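Visit to Kinberg, open day at the Honau hall
February 2019

We went to the Kinberg open day to look at small arms for our sorting and kitting benches. Our budget request has to be in by August, and I wanted prices before then. Rok Stojanovska from purchasing came along and asked most of the money questions.

The morning was a walk through the Honau hall. Kinberg runs 11 cells there, mostly feeding parts to older machines. Noise was lower than I expected. Parking was bad, so go early.

Zupan, the integrator, had a stand by the stairs. Their quote covers the arm, mounting plate, gripper and two days of training. It leaves out guarding, floor work and spare fingers for the gripper. Rok got them to put the spare fingers at 400 euros a set. Delivery is 50 working days from order, longer if we want a second gripper type.

After lunch we sat in on the planning session. Zupan builds each job in simulation before anything is ordered, using the customer's own table size and parts. The software is called Rutance and the license is yearly. They charge for the simulation work separately but take it off the price if you buy.

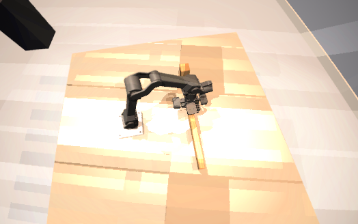
For us the main question is reach. If one arm can serve a whole bench we need three of them. If it can't, we need five, and the request goes over the limit for this year. Zupan wants drawings of the benches and a box of our longest pieces before they will commit to either number.

Rok will send the drawings next week under request 352. I still need to ask maintenance about power at the back wall, and whether the old benches are stiff enough to bolt a plate to. We did not see the packing line, which was closed to visitors.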